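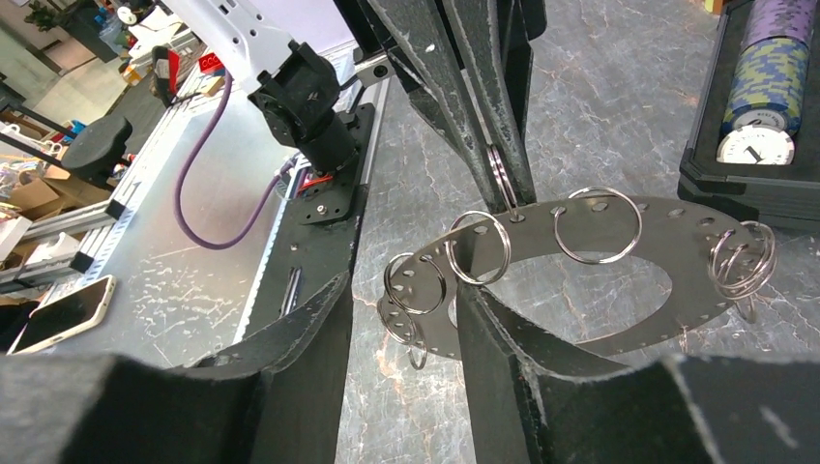 Split key rings through the holes in a curved metal plate.

Clilari Key Cabinet, Large: Review
By Petro Bilyk
Aug 30, 2020

I manage a small apartment building in Keninbridge and look after 136 keys. Until May they lived in two desk drawers and a cookie tin. Finding the spare for a storage unit could take ten minutes, and twice I had to call a locksmith for a key I later found under some envelopes.

The Clilari cabinet is a steel wall box with a hinged door and numbered hooks inside. The large model has 146 hooks, so everything fits with ten left over. I bought it from Demchenko, the hardware store on Firkovska Street. They had to order it and it came in eight days.

Putting it up was simple. There are four holes in the back panel and the box comes with screws and plastic anchors. The anchors are poor. One spun in the drywall before the screw was halfway in, so I took them all out and used toggle bolts from my own supply. Loaded with keys, the cabinet is heavy, and I would not trust it to what is in the bag. Have a second person hold it while you mark the holes.

The hooks are the best part. They tilt up slightly and nothing has dropped off, even when the door gets shut hard. The spacing is fine for one or two keys per hook. Put a full set with a fob on one and it covers the number on the hook below. I moved the big sets to the bottom row, where they can hang free.

I am less happy with the tags. They are soft plastic with a paper insert under a clear window, and the window pops out if you bend the tag at all. Pencil rubs off the inserts. Ballpoint has held up so far. The rings that come with the tags are thin and open too easily, so I replaced them with ordinary split rings. Those are slower to load and hard on the thumbnail, but they stay closed.

The index card inside the door is a good idea with lines that are too narrow. I typed my own list and taped it over the top. I list the door by hook number and leave apartment numbers off the tags, so a lost key does not tell anyone where it belongs.

The lock is a basic cam lock with two keys. It will keep honest people out. Anyone with a screwdriver and a few minutes could get in, so mine hangs in an office that is also locked. If you need real security, look at a safe.

The finish is a light gray paint. It scratched in one spot when I set the box down on concrete, and the hinge squeaked until I oiled it.

I paid 71 dollars. A smaller one with fewer hooks was cheaper, but I would have filled it on the first day. For the price I would buy this one again, with better bolts and a bag of decent rings added to the order.

Rating: 4 out of 5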